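The shoebox is not a filing system

Every March my social feeds fill up with people telling me to declutter before the cold sets in. This year the target is paper. Scan it, shred it, feel lighter. I have been hearing some version of this since I was a junior clerk, and I believe it less each time.

The latest push comes from outfits like Feso, which will turn your household records into a searchable archive for a monthly fee, and Preren, which does the same with a friendlier logo. Their pitch is that paper is a kind of guilt. You have a drawer, the drawer is a mess, and the mess says something about you. Pay up and the mess goes away.

I would like to know where it goes.

My neighbour Rima Haddad is 82 and keeps her papers in shoeboxes. Her children have been on at her for years to let them digitise the lot. When her hot water system failed on a Saturday, she had the warranty on the kitchen table before the kettle boiled. Her son, who has scanned everything he owns, rang her that same month to ask whether she still had his vaccination record. He had saved it under a name he couldn't remember, in an account tied to an email address he no longer used.

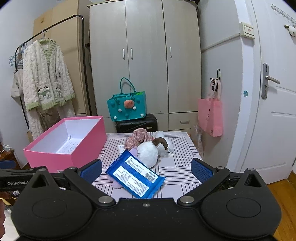
At the table, with the work at hand.

I can hear the objection. Paper burns, paper floods, paper gets eaten by silverfish. All true. I lost a folder of letters to a leaking laundry roof and I'm still cross about it. But I knew they were lost. I saw the pulp. The trouble with the other sort of loss is that it makes no noise. A company changes its terms, a password lapses, a file format falls out of favour, and you find out five years later at the counter of a government office while the queue behind you sighs.

What bothers me more is the word "organised". Look at what these services sell under that name. You get tags, folders, colours, and a little bar that fills up as you go. None of it decides what matters. Someone still has to sit down with the page and work out whether it's a contract or a flyer. The sitting down was always the hard bit, and the software leaves it exactly where it was.

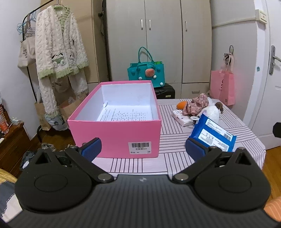 Who gains when you throw it out

Anas Karam spent his working life in insurance claims and now helps people in our suburb fill out forms, unpaid, at the library. I asked him what he thought of the paperless home. He laughed for longer than I expected. Half the people who come to see him, he said, have been told by a company that there is no record of something, and the ones who do well are the ones who can put a sheet of paper on the desk.

I don't think that's an accident. When the only copy of your agreement sits on the other party's website, the other party decides how long it lasts and how easy it is to find. My power company keeps two years of bills online. The dispute I had with them went back further than that. I won it with a bill that had a coffee ring on it. I doubt a polite request for their archive would have got me anywhere, and the person on the phone told me as much.

To be fair to the scanners, there are households where the paper has won. Hallways you have to walk down sideways. I've helped empty one, and I wouldn't wish it on anybody. There are also people who move house often, or leave in a hurry, and for them a copy somewhere safe is plain good sense. Make the copy. I have no quarrel with copies. My quarrel is with the shredder that comes next, and with the cheerful voice telling you it will feel wonderful.

The same voice used to tell us to put our photos on discs. Before that it was microfilm, for those with ambitions. Each time we were promised that this was the last move we would have to make, and each time the people making the promise had something to sell.

Rima's son has since bought her a subscription to Feso as a birthday present. She thanked him, wrote the login details on an envelope and put it in a shoebox.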